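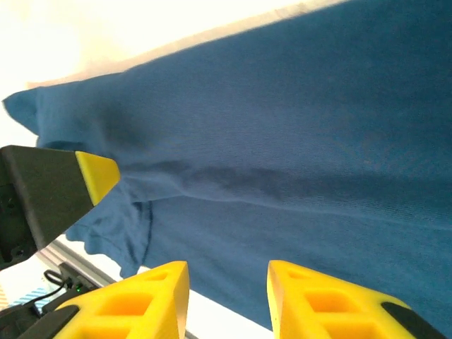

Mine went bobbly under the arms after three washes, wrote one reader when I said I was trying the Mavholm top, so I've been watching for that ever since. I bought it in February from the Wirnden shop for £28 and it's had a lot of wear (gardening, two train trips, a very long birthday lunch!).

No bobbles yet, touch wood. It does pick up a bit of lint, though, and it creases if you so much as look at it. I fold it with the sleeves in first and it still comes out of the drawer rumpled.

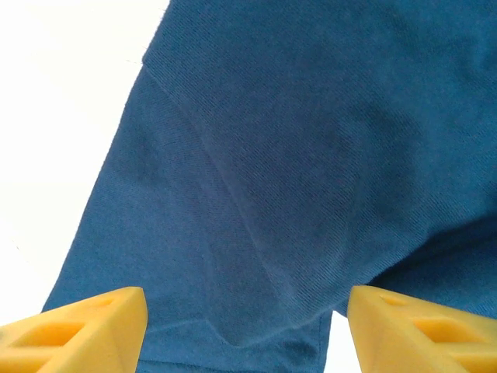 The blue is lovely, mind you, and goes with all my jeans. My old Hegarty one was softer from day one but lost its shape by the summer, and I'd sooner have the creases. Sizing is on the generous side, so try the smaller one if you're in between.

I'd give it four out of 5, and I'm already tempted by a second.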